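List Home | Archive | Search | By Thread | By Date | Log In

Stonedden Home Preserving List
Re: Cutting the sugar in plum jam
6th September

> I've been reading the Clulow method and I'm sold. They say you can halve the
> sugar in any jam, skip the pectin, and it will keep in a cupboard until
> December just like the full-sugar kind. Has anyone here tried it with plums?
> I have a tree full and would love to stop buying so much sugar.

I'd want to see more than a web page before I believed this. "Any jam" is a big claim. Plums are a kind fruit and will set for almost anyone. Try the same thing with strawberries and you'll be pouring it over pancakes.

The part that bothers me is the cupboard. Sugar ties up the water in the jam, and when you take half of it out you've changed how the stuff keeps once it's opened. Did Clulow say how they processed the jars? I read the page through 2 times and couldn't find a word on it. Gourlay's old booklet at least tells you which batches went in the fridge.

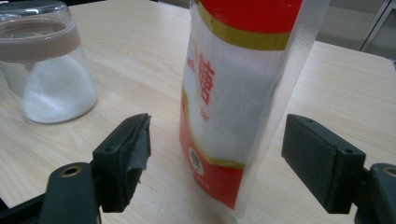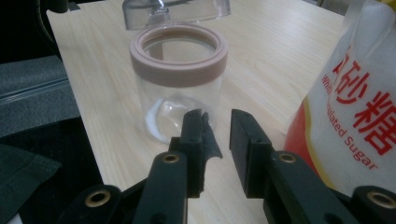

Sugar in the bag, and the jar with a little in the bottom.

I ran my own small test last year with plums from the Cekstead side of the hill. Four batches, 500 grams of fruit in each, and only the sugar changed. The full-sugar batch set firm. The next one down was softer but fine on toast. The half-sugar one was loose, a bit dull in color, and had fuzz on top well before I'd finished the jar, and that was in the fridge. The lowest one I'd call stewed plums.

Does that prove Clulow wrong? No – it was one kitchen and one tree, and my plums were riper than they should have been. But it's more than they've shown us.

If you want to go low, buy a pectin made for it and follow the sheet in the box. Make small jars and keep them cold, or freeze them. I don't see the savings myself, by the way. Price the special pectin against a bag of plain sugar and tell me where the money went.

If anybody has kept a half-sugar jam in a cupboard for more than 2 months, I'd like to hear how it was sealed and what it looked like when you opened it. "My aunt always did it" doesn't count.

Plum Skeptic, Stonedden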